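3.2 Setting up and looking after the Malby cell

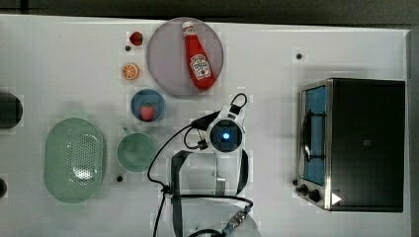
We were a fair way into the project before we understood how much of our time would go to the cell itself, as opposed to the policies we were hoping to train on it, and we would like to set down in some detail how it is kept going, partly for the benefit of other small labs who may be about to build something similar. The Malby cell is a single arm on a white tabletop with a wrist camera, a toaster oven on the right-hand side, and a changing collection of bowls, play food and bottles that we put out by hand at the start of each episode. Over the course of the study it ran 1,518 episodes, and the notes below come from the maintenance log we kept alongside them.

Figure 4. The Malby cell from the overhead camera, with the arm reaching in from the base side and the toaster oven at right.

The arm is bolted through the tabletop at its base, and we check those bolts every morning before anything is switched on. This sounds fussy (and one of us thought so for quite some time), but in January we lost most of a week to a slow drift in grasp position that we had blamed on the camera, on the calibration board and on the software, in that order, before somebody leaned on the base and felt it move. We now tighten to the value given in the Kevon mounting guide, mark each bolt head with a paint pen, and glance at the marks whenever we pass.

Cables were our second great teacher. The wrist camera's lead has to follow the arm through every rotation of the last joint, and our first routing, which was very neat and pulled snug against the links, failed at the connector after 80 episodes. The present routing leaves generous loops near the wrist and down the side of the arm. It is a good deal uglier and it does get into the overhead view now and then, but we have replaced only one lead with it in place. Our advice would be to leave more slack than looks right, then to jog the wrist slowly to both ends of its travel with a hand near the stop button, watching for anything that tightens or snags on the fingers.

The gripper fingers are wiped with a damp cloth at lunch and again at the end of the day. The finger pads wear fastest at the tips, where they meet the table on low grasps such as the strawberries and the orange slice, and a worn pad shows up first as a smooth plastic item turning in the grip as it is lifted. We replaced the pads 19 times. The first few sets were left on much too long, out of plain thrift, and we would encourage readers to be freer with them than we were.

Calibration between the wrist camera and the arm is repeated after any pad change, any cable work, and any collision hard enough to trip the joint limits. We use the Solanki routine with 27 poses, and it takes less time than making a pot of tea. The overhead camera is a simpler matter: we compare its live view with a saved reference, using the corners of the table and the small black dots on its surface as landmarks, and nudge the bracket until the two agree.

Finally, a word on the oven. It is heavier than anything the arm is asked to lift, and we had assumed it would stay where it was put. Repeated tugs on the door walked it slowly across the table, a few millimetres at a time, and the door-opening episodes grew steadily worse as it went. We check its position against the Wasance layout sheet at every reset, and we have kept the drifted episodes in the dataset under a separate label, as they may be of some use in testing how well a policy copes with furniture that will not stay put. Section 3.3 describes the reset procedure in full.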